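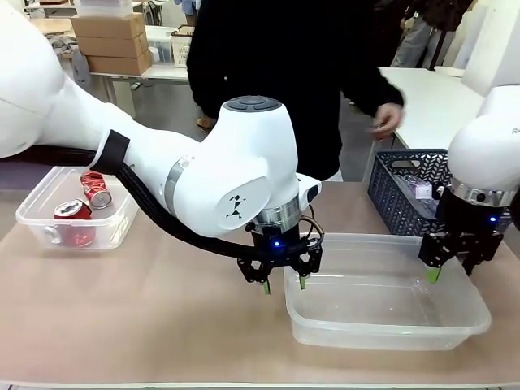

Do I need special boxes to sort my recycling at home?
Not at all! Any tub with a wide enough mouth will do, and you very likely have one in a cupboard already. I like clear plastic because you can tell what's in it from across the room, and I like a smaller tub for cans and a bigger one for bottles. Cans crush down so well that a small one goes a long way: the two red drinks cans in the little tub hardly ask for any space, while the big one stands ready for everything bulkier. If you're in Lesholm or Makori, we keep a stack of donated tubs by the door at Etness and you're very welcome to take a couple.

Should I crush my cans?
For our collection, yes please. Give them a rinse first, let them drain upside down, then press the sides in with your thumbs or stand on them (children love this bit, shoes on). Don't worry about getting them perfectly flat. A can with a good squash in the middle is fine by us. Other collections sometimes ask for whole cans, so do check if yours go elsewhere.

And bottles? Lid on or lid off?
We ask for the lid back on. Squeeze the air out, screw the lid down and the bottle stays small. Loose lids end up at the bottom of the sack and are a nuisance to fish out. If a bottle is too stiff to squeeze, leave it as it is and lay it on its side.

How clean is clean?
A quick swirl of washing-up water is plenty. I do mine at the end of the dishes, when the water's on its way out anyway. Fizzy drink left in a can will go sticky by morning and then you've got ants, which I learned the hard way one October in the Cundell flat!

Where should I do the sorting?
On a table, if you can. I used to crouch over bags on the kitchen floor and my knees never forgave me. A plain, wipeable top with nothing else on it makes the job so much quicker. Put your tub to one side and keep the middle free for tipping things out.

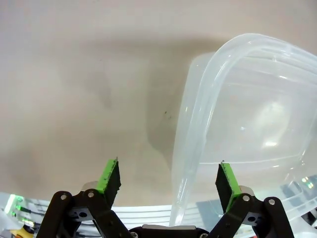
Pull the tub close enough that you can drop things in without stretching, and wipe the table down afterwards with a damp cloth. I can get through a week's worth in 10 minutes with the radio on, and I look forward to it, which my family finds very strange.

What size should the big tub be?
One that you can lift by the rim when it's full. Bottles are light, so it can be bigger than you'd think. A thick, rounded rim is lovely to hold. Thin edges dig into your fingers on the stairs.

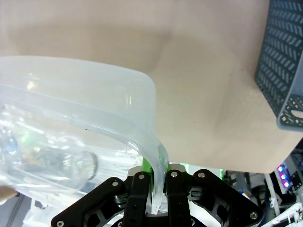 A bottle lying on its side in the tub.

Can I use a basket instead?
You can, and plenty of people do. Baskets with holes let the damp out, but they also drip, so stand yours on a tray or an old newspaper.

How often do I need to empty everything?
Whenever it suits you. We're a household of 5 and our can tub gets emptied every 2 weeks. On your own you might go a month or more.

Is there a limit on what I can bring in?
Up to 80 items per visit, cans and bottles together. If you've had a party and there's more, drop me a line first and we'll find room.

Who do I ask if my question isn't here?
Me! Kheri Mussa, at the Etness desk most mornings until noon. Bring the odd item along if you're not sure what it is. I love a puzzle.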